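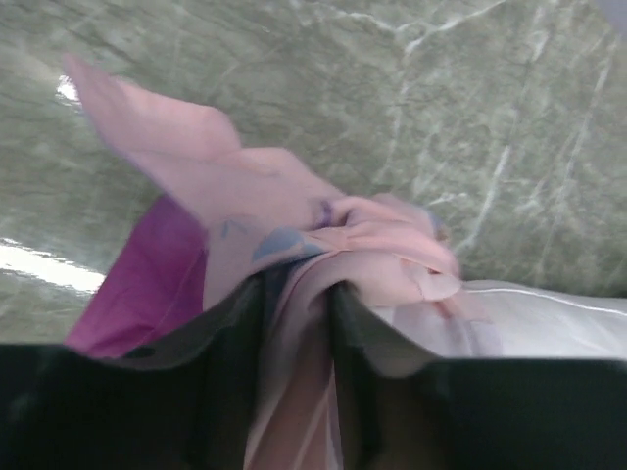

ピンク色の布をつまむ二指グリッパー。手首側カメラの映像

Lavus社の見学会、布類ハンドリングのデモ区画について記す。公開日は2019年10月26日、説明担当はCatherine Imrie氏とValentin Crăciun氏である。

課題は、台上に置かれた布を一枚ずつ取り上げ、広げて畳むという家庭の洗濯物処理に相当する作業。台は緑色の大理石調で、表面に光沢がある。照明の映り込みが白く飛ぶため、布の輪郭抽出には不利な条件と思われる。Crăciun氏によれば、9月までは艶消しの作業台を使っていたが、住宅の台所に近づける目的で変更したという。

把持点の選択には、手首カメラの画像のみを使う。柄のあるピンクの布では、つまんだ部分にしわが集中し、残りが大きくひるがえる。こうなると角の位置は画像から読み取りにくい。隣には赤紫の布、反対側には白から淡い灰色の布があり、ピンクの布は赤紫の布に重なり、白い布とも接している。一枚だけを分離できるかどうかが、この工程の要点になる。

学習に用いた把持記録は2,000件。制御ソフトはPlirknessの第3版で、力覚は指の開閉方向しか見ていない。二枚同時につまんだ場合の判定は未実装とのことだった。

質疑ではXuelian Gu氏が、厚手のタオルと薄手の布が混在する場合の設定を尋ねた。回答は「現状では把持力を手動で切り替える」。店舗の返品仕分けへの転用も話題に出たが、処理時間の目標値は示されなかった。

所見として、取り上げ動作は研究課題として形になっている。畳みまで含めて家庭に置ける段階にはまだない。分離の失敗を検出する手段が先に必要である。次の見学先、Nukexの搬送ラインについては別稿とする。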